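Print this page | E-mail this to a friend

Let the partners keep their own tide tables

08/05/2022
By Shireen Makhubela

I spent most of February reading the paperwork of a marine research partnership, which I wouldn't wish on anyone. The Kendside Coastal Partnership is made up of a handful of colleges and field stations that share grant money, share boats and (in theory) share what they find out. I have worked at one of the smaller stations, Vuro, for long enough to remember when the whole arrangement fitted on two sides of paper. The current agreement runs to 111 pages, and I've now read every one of them, some twice, with a lot of tea.

My grumble is with the bit about data. Under the new rules everything a partner collects has to go to the lead institution first, in the lead institution's format, and the rest of us then ask to have it back. I'm not making that up! If I go out in the estuary and measure how salty the water is, I send off my numbers, wait for them to be approved, and then fill in a form to look at them alongside everybody else's.

I do understand where this came from. Before the change, every station had its own way of doing things. We wrote depth in metres and Matlala wrote it in feet, and one place had a column headed "other" that held everything from water temperature to the name of whoever was driving the boat. Anyone trying to draw a map of the whole coast had a miserable time of it. So yes, something had to be done, and I said so at the time, quite loudly.

But there's a big gap between agreeing on how to write things down and handing over the notebook. A shared format is a courtesy. We could all have managed that with a page of instructions and a bit of nagging. What we got was a central store called Hedurura, a queue to get into it, and a help desk that is open when the tide is out and we're all up to our knees in mud.
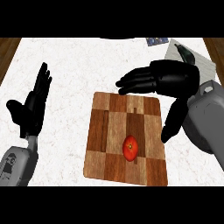 The queue is what bothers me most. Coastal science is a slow business in some ways and a very quick one in others. If the oxygen drops in a creek, the people who farm oysters there want to know by teatime. They used to ring us up and we'd tell them. Now, strictly speaking, those readings are "provisional" until they've been through checks, and provisional readings aren't meant to leave the building. Everybody at our end still picks up the phone, of course, because we have to buy our bread in the same shop as the oyster farmers. I just don't think a rule is much good if decent people have to bend it to do their jobs.

Then there's the money. Each partner pays 300 pounds a month towards the store, the same for a university with its own ship as for a station with a rowing boat and a shed. I can see that somebody thought this was fair - same service, same price - but it isn't the same at all when you look at what comes out of whose pocket. For us it's the fuel. That means fewer trips, and fewer trips means less to put into the wonderful store we are paying for.

I had a long and friendly argument on the subject with a colleague at the lead university, who told me I was being sentimental about small stations. Perhaps I am. She pointed out that before the change our oldest records were in a filing cabinet beside a radiator, and that a burst pipe would have finished them off. Fair enough, and I was glad when they were scanned, all 200 folders. I'd never want to go back to the radiator. Keeping a safe copy somewhere sensible is exactly what a big partner is good at, and I'd happily thank them for it.

What I'd like is for the copy to be the copy. Let the stations hold their own records, in the agreed format, and let the centre collect them overnight and check them over at its leisure. If something looks odd, ring us up and ask. Half the time the odd reading will be the interesting one anyway, and the person who took it will remember what the water looked like that morning. You can't get that from a column of figures three weeks later.

And charge by size, please. It wouldn't take a clever accountant.

The agreement comes up for review again soon, and partners have been invited to comment in no more than 200 words. I've used up a good deal more than that here, so I'd better go and get my scissors out.

Related items
- Who pays for the survey boat?
- Oyster growers ask for quicker water readings
- Letters: in defence of Hedurura
- Field notes from Vuro: a muddy spring
- Matlala station looks for a new skipper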